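Pipe cap came loose after pressure test - wrong cement or wrong fit?
Posted in Plumbing & Drains, Monday

I am closing off an unused 2 inch drain branch in a basement. The pipe is gray PVC and was cut square with a miter saw. I primed both surfaces, applied cement, pushed the cap on and held it. I waited 30 minutes, filled the line, and the cap moved outward under a small head of water. The can is Hondska all-purpose and has been open since September. Is the cement at fault, or should the cap have been tighter before gluing?

Wissam Azar

Hussam Issa
Check the dry fit first. With no primer or cement, the cap should slide one third to two thirds of the way onto the pipe and then bind. If it bottoms out with no resistance, the parts are not a matched pair and the cement has to fill a gap it was not made to fill. Metric and inch parts are close enough in size to be mixed up in a store bin.

Also look at the thickness of the cement. It should run off the dauber like syrup. If it comes off in strings or lumps, throw the can out. Thinning it with primer does not restore it.

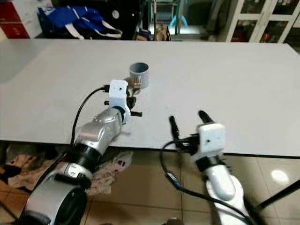

Small gray cup on a white table, open end up. A pipe cap has a similar shape.

Set time and cure time are separate figures. Thirty minutes is long enough to handle the joint at 70 degrees. It is not long enough to test it. I leave drain joints for 12 hours before filling, longer in a cold basement. Cut the pipe back past the old glue - do not try to sand and reuse it - and deburr the inside and outside edges. Push the new cap on with a quarter turn and hold it for 30 seconds.

Sturnadbridge
Just use a rubber cap with a band clamp. Done in 2 minutes and you can take it off later. Check your local code if it is going behind a wall.

Clolivitz
Had the same thing happen. Old can of cement. Bought a new one and it held.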